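공개 시연일 안전 점검표 및 의견
시설명: 클리르노(Clirno) 주방 자동화 실습동
시연 내용: 조리대 정리 작업, 시뮬레이션 화면 시연 후 실제 팔 시연
점검 시기: 9월, 개장 전 1차 및 오전 관람 종료 후 2차
점검자: 프랜신 매키넌(Francine McKinnon), 엘리세오 만리케스(Eliseo Manríquez)
시연 운영: 리고베르토 바레라(Rigoberto Barrera)
표기: 적합 / 조건부 / 부적합 / 해당 없음

1. 출입 및 관람 동선

1-1 정문에서 시연실까지 안내 표시 부착 — 적합
1-2 비상구 앞 적치물 없음 — 조건부
의견: 우에르타(Huerta)에서 납품한 접이식 의자 상자가 비상구 오른쪽에 쌓여 있었음. 문은 끝까지 열리지만 휠체어 통과 폭이 나오지 않음. 개장 전 창고로 이동 완료. 2차 점검 때 다시 확인했고 이상 없었음.
1-3 관람선과 로봇 작업 반경 사이 간격 확보 — 조건부
의견: 바닥 테이프가 작년 배치 기준으로 남아 있음. 옛 테이프를 떼고 새로 붙였으나 자국이 남아 어느 쪽이 현재 선인지 헷갈릴 수 있음. 차단봉 4개를 세워 보완함.
1-4 동시 입장 인원 관리 — 적합
의견: 하루 전체 예약 정원은 100명. 조를 나누어 입장시키며 앞 조가 모두 나간 뒤 다음 조를 들임.
1-5 미취학 아동 동반 관람객 안내 — 적합
의견: 입구 안내문에 손을 잡고 이동하라는 문구 있음. 글자가 작아 다음에는 크게 인쇄할 것.

2. 전기 및 설비

2-1 제어함 잠금 — 적합
2-2 바닥 전선 덮개 — 부적합 후 시정
의견: 관람석 첫 줄 앞 전선 덮개 한 칸이 들떠 있었음. 양면테이프로 고정했다가 다시 들떠서 덮개 자체를 교체함. 교체품은 비품실 선반에 있던 것이며 재고 목록에서 차감 필요.
2-3 비상정지 버튼 작동 — 적합
의견: 운영석 버튼과 관람선 쪽 버튼 2개 모두 눌러 확인. 누른 뒤 복귀는 운영석에서만 가능하도록 설정되어 있음. 관람객이 눌러도 나무라지 않도록 안내 요원에게 전달함.
2-4 비상정지 버튼 앞 시야 — 조건부
의견: 관람선 쪽 버튼이 플루바드(Pluvard) 홍보 배너에 반쯤 가려짐. 배너를 벽 쪽으로 옮김.
2-5 소화기 비치 및 압력 — 적합
의견: 관리번호 712. 지시침 정상 범위. 점검표 뒷면 서명란이 다 차서 새 용지로 교체해야 함.
2-6 프로젝터 거치대 고정 — 적합

3. 시뮬레이션 화면 시연

3-1 화면과 실제 로봇의 연결 분리 — 적합
의견: 화면 시연 중에는 실제 팔의 구동 전원을 내림. 운영자가 전원 상태를 소리 내어 말하고 점검자가 복창하는 방식으로 확인함. 오전 시연에서는 복창이 한 번 빠짐. 오후부터는 점검표를 손에 들고 진행하기로 함.
3-2 시작 장면 불러오기 — 적합
의견: 화면의 조리대는 표면이 옅은 하늘색이고, 왼쪽 끝에 금속 볼과 주전자, 오른쪽에 뚜껑 달린 갈색 유리병과 주황색 덩어리가 놓인 배치임. 포크는 조리대 앞쪽 가장자리에 가까움. 관람객에게 물건 이름을 설명할 때 이 배치를 기준으로 함.
3-3 설명 대본과 화면 배치 일치 — 조건부
의견: 대본에는 주황색 물건이 "빵"으로 적혀 있으나 모양만으로는 치즈로 볼 수도 있음. 대본을 "주황색 블록"으로 고침. 물건 배치를 바꿀 경우 대본도 같이 고칠 것.
3-4 화면 밝기 — 조건부
의견: 조리대 표면이 밝아 하얗게 뜨는 편. 뒷줄에서는 포크와 숟가락이 표면 색에 묻힐 수 있으므로 실내 조명을 한 단계 낮추고 진행함. 통로등은 끄지 않음.
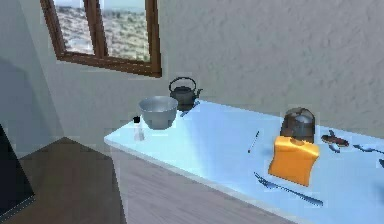

발타사르 오캄포(Baltazar Ocampo)는 화면 시연에서 실제 팔 시연으로 넘어가는 시점이 관람석에서는 구분되지 않는다고 했다. 구동 전원을 올리기 전에 실내등을 먼저 켜고, 전원을 올린다는 말을 마이크로 해 달라는 요청이었다. 운영석의 표시등은 뒷줄에서 보이지 않으며, 질문하려고 앞으로 나오는 사람이 있을 수 있다는 점도 덧붙였다.

조치: 요청대로 순서를 변경함. 화면 종료, 실내등 점등, 관람선 안쪽 확인, 마이크 안내, 구동 전원 투입 순으로 진행. 변경된 순서는 운영석 모니터 옆에 붙여 둠.

4. 실제 팔 시연

4-1 작업 반경 내 인원 없음 확인 — 적합
4-2 속도 제한 설정 — 적합
의견: 공개 시연용 저속 설정을 사용함. 설정 변경 권한은 바레라에게만 있음. 관람객이 더 빠른 동작을 보여 달라고 해도 응하지 않기로 사전에 합의함.
4-3 시연용 물건의 파손 위험 — 조건부
의견: 실물 시연에는 유리 제품을 쓰지 않음. 준비 상자에 유리병이 하나 섞여 있어 빼냄. 플라스틱 용기로 대체함.
4-4 날카로운 물건 사용 여부 — 적합
의견: 칼은 반입하지 않음. 포크는 끝이 둥근 플라스틱 제품만 사용함.
4-5 물건이 떨어졌을 때의 처리 — 조건부
의견: 운영자가 바로 줍지 않고 팔을 정지한 뒤 들어가도록 되어 있음. 그런데 예행연습에서 보조 인원이 습관적으로 먼저 손을 뻗음. 개장 전에 다시 교육함. 관람석 쪽으로 굴러 나온 물건도 안내 요원이 줍고, 관람객에게 부탁하지 않음.
4-6 관람객 체험 조작 — 해당 없음
의견: 올해는 체험 조작을 하지 않음. 문의가 있으면 켈트스테드(Keltstead) 교육장 체험 일정을 안내함. 안내지는 접수대에 있음.

5. 안내 및 응급

5-1 안내 요원 배치 — 적합
의견: 출입구와 관람선 양 끝에 배치. 점심 교대 때 관람선 왼쪽이 잠시 비었음. 다음 교대부터는 인수자가 도착한 뒤 자리를 뜨도록 함.
5-2 구급함 — 조건부
의견: 작은 반창고가 거의 떨어짐. 비품 담당에게 보충 요청. 나머지 품목은 기한 내.
5-3 비상 연락망 게시 — 적합
5-4 소음 안내 — 적합
의견: 공기압축기가 도는 동안 설명이 잘 들리지 않는다는 말이 있어 설명 중에는 가동하지 않음. 탱크 압력은 시연 전에 미리 채움.
5-5 사진 촬영 안내 — 적합
의견: 촬영 가능. 삼각대와 셀카봉은 관람선을 넘을 수 있어 접수대에 보관함.

6. 관람객 의견 중 안전 관련 사항

야치리 바뉴엘로스(Yatziri Bañuelos)는 관람선 차단봉의 받침이 통로 쪽으로 나와 있어 발에 걸린다고 적었다. 확인 결과 맞는 지적이며 받침 방향을 돌려 놓음. 받침이 더 낮은 제품이 있는지 우에르타에 문의할 예정.

무기명 의견으로 비상정지 버튼이 무엇인지 설명해 달라는 요청이 있었음. 도입 설명에 한 문장을 추가함. "누구든지 위험하다고 느끼면 누를 수 있습니다."

출구 쪽 경사로가 어둡다는 의견도 있었음. 조도 측정은 하지 않았고 육안으로 확인함. 오후에는 이동식 조명을 하나 가져다 둠.

7. 미결 사항

- 옛 바닥 테이프 자국 제거. 담당 만리케스.
- 전선 덮개 재고 차감 및 추가 구매. 담당 매키넌.
- 대본 수정본 인쇄, 이전 판 회수. 담당 바레라.
- 소화기 서명 용지 교체. 담당 만리케스.
- 출구 경사로 고정 조명 설치 여부를 시설팀에 문의. 회신 대기 중.

1차 점검 결과: 조건부 개장 가능, 2-2 시정 확인 후 개장
2차 점검 결과: 오후 시연 진행 가능
확인: 프랜신 매키넌, 엘리세오 만리케스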